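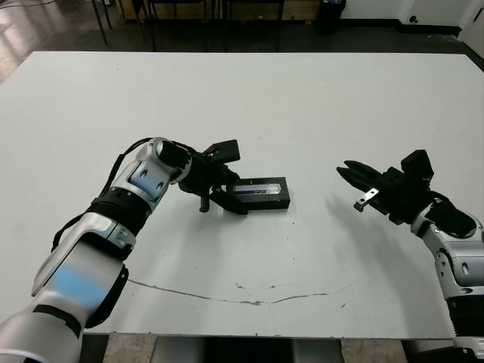

**Rodica Olteanu**
*Contributing fiction writer*

The study paid eight dollars an hour and a sandwich, and Fedoruk had been in it for three months before he noticed he was lying to the questionnaire.

It was a simple questionnaire. Every evening his phone buzzed and asked him how satisfied he was with his life, from zero to 370. He had asked the woman at Zonetcombe why 370. She told him that people given a scale of ten tended to say seven and go back to their dinner, and the institute wanted them to suffer a little over the answer.

Fedoruk suffered. On the first night he put 212, then worried that it looked smug, then worried that 211 would look like a man who had been worrying. He was a retired surveyor. He had spent his working life measuring other people's land and had never once been asked how he felt about it.

By spring he had settled at 240. He said 240 the day his daughter called with good news and 240 the day the water heater let go. The trouble began in May, when Bonon moved in across the landing and mentioned, with her arms full of lampshades, that she was in the study too.

"What are you?" said Fedoruk.

"Oh, I bounce around," she said. "I was a 301 last night."

He went inside and sat on the edge of the tub. He had nothing against Bonon. She had a bad hip, a divorce, and a cat that had to be given drops. He could not find anything in her life that was worth sixty-one more than his. That night he put 302.

The next morning he made a point of taking out the trash when she did.

"Sleep well?" he asked.

"Terribly," said Bonon. "Still, 310."

They went on like this into the summer. He bought a bicycle so as to have something to base his numbers on. She took up the clarinet. They would meet on the landing, he with a skinned elbow and she with a split lip, and tell each other how wonderful it all was. Fedoruk reached 370 in July and discovered there was nowhere to go from there. He lay awake at the top of the scale, listening to her practice.

Then a letter came. Zonetcombe had been bought by a firm called Remeo, which thanked all 1,059 participants and explained that the study had never been about satisfaction. It had been about whether people would change their answers on learning a neighbor's. Some participants had been given a neighbor.

He read it twice and crossed the landing in his socks. Bonon opened the door holding the same letter.

"Are you my neighbor?" he said.

"I thought you were mine," she said. "I've got a lease. Did they pay you to live here?"

"I've been here since my wife died."

"That's a good one," said Bonon. "I'd have fallen for that."

He showed her the height marks on the door frame, with his daughter's name beside them. She showed him the cat, who really did need the drops — it took both of them, and a towel. Afterward she made coffee, and they sat at her kitchen table not entirely believing each other.

At eight his phone buzzed, though the study was over. Hers buzzed a second later.

"What are you putting?" she said.

"You first," said Fedoruk, and covered the screen with his hand.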